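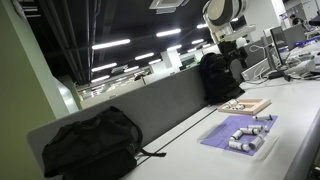

Chih-ming Kao: I read your whole plan for the pick order and I still think you solve it from the wrong side. If a module lies crossed over its neighbor, no order of picking will save you. Change the surface or change the fingers first. The program can wait.

rosaura_c: Thank you for reading it all, it was a long post. I agree with half. The surface I already changed. At first I used the bare bottom of the clear tray, and the modules rolled away whenever the finger touched them. With the purple mat they stay in place much better. The fingers I cannot change this month, the shop fund of Pevstead is empty until the new members pay.

For the people who come in only now, I repeat the task in short. The small white cylinders with dark caps lie in any direction on the mat. The arm must take them one after another and put each into a slot of the box. Later the same cell should handle small bottles too. I started the log on 4th February and I write in it every evening when I have the table for myself.

benchgoblin: Did you ever get the offset fixed? Last time you wrote that it grabs too high.

rosaura_c: Yes, this one is fixed. It was 5 mm, and it was my own mistake. I had measured the tool length with the old fingertips and I never measured again after the exchange. I searched two evenings in the software before I took a ruler.

What is not fixed is the angle. When a module lies nearly parallel to the fingers, they close over the ends and not over the body. Then it can turn in the grip, and above the slot it is crooked. I now let Nunance calculate the long axis of every module and turn the wrist before going down. It works good for the ones that lie alone. For the ones close together the program sometimes sees two modules as one long one, and

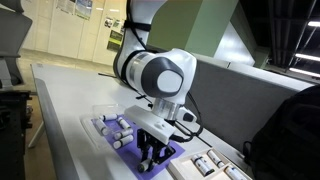

then it wants to grip exactly in the middle, where the two caps meet. My solution at the moment is a length check. If the thing is longer than one module, the program does not pick it, it takes another one first. Often the group becomes easier after the neighbor is gone.

Chih-ming Kao: That is again a pick order. You are treating the symptom. Print a pair of tips with a shallow V inside. A cylinder will center itself, and you can be wrong by some degrees without any harm.

oldferrule: I don't agree with Chih-ming. I made V tips for a similar job and they were lovely for one diameter. Then somebody brought in a fatter part and it sat on the two edges and popped out like soap. She says she wants bottles later. Flat tips with a bit of rubber, and leave them flat.

Chih-ming Kao: Then two pairs of tips. It is a change of two screws.

oldferrule: Two screws and a new calibration, and she just told us what happened when she skipped that!

benchgoblin: He has you there.

rosaura_c: Please do not fight, I need you both :) I have numbers now, so maybe they help. In the complete log there are 1,166 picks. 57 of them I marked as bad, that means dropped or crooked in the slot. I went through these one by one, and most are from groups where the modules touch. The single ones are nearly never a problem. So for me the tips are not the first question, but I accept that V tips would forgive more.

Another thing. Somebody asked me in a private message about the force. I have it quite low. The setting has no real unit in my controller, it is only a number, and mine stands at 338. Please do not copy it to another gripper. If you have the Alirora one, the scale is completely different.

We use cookies to keep you logged in and to remember your reading position. Accept all | Manage settings

tamsin_k: Following this thread from the Quinlan build. How do you plan the bottles? Ours always tip over when the fingers come from above.

rosaura_c: The bottles I do separately and I am only at the beginning, so take this as notes and not as instructions. The grip is quite different, I want the bottle upright the whole time. So far I do it so:

1. Close slowly around the body, over the label, and leave the cap free. The shiny metal cap gives me bad reflections in the camera, so I set the height from the label edge and do not look for the cap.

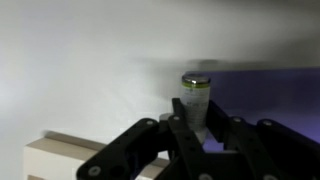
2. Stop and wait one second before lifting. If the bottle is not straight, open and begin again. A correction in the air I tried, and I do not recommend it.

3. Lift straight up, well over the height of the boxes, and only then move to the side. My first path was diagonal, to save time, and I was always nervous about the box corner.

4. Go down slower than you went up. I use half the speed.

tamsin_k: Waiting one second sounds like a lot if you have many bottles.

rosaura_c: It is a lot. I have no hurry, it is a hobby cell. You can surely make it shorter when the rest is stable.

Chih-ming Kao: With step 3 I agree fully. With step 1 I would take the cap as reference anyway and put a diffuser on the light. A label is never glued at exactly the same height.

rosaura_c: This is a good point, I did not think about the glue. I will measure a few labels before I continue.

oldferrule: Measure the tool length too while you have the ruler out.

rosaura_c: Already written on a paper and taped to the monitor. I will try the V tips in July, when I can have the printer for a whole weekend, and I will keep the flat ones in the drawer. If someone has a drawing for a tip with a wide V, please send it. STEP file is best, but I can also work from a sketch with dimensions.

benchgoblin: I have one somewhere, will dig it out tonight. It's in inches, sorry in advance.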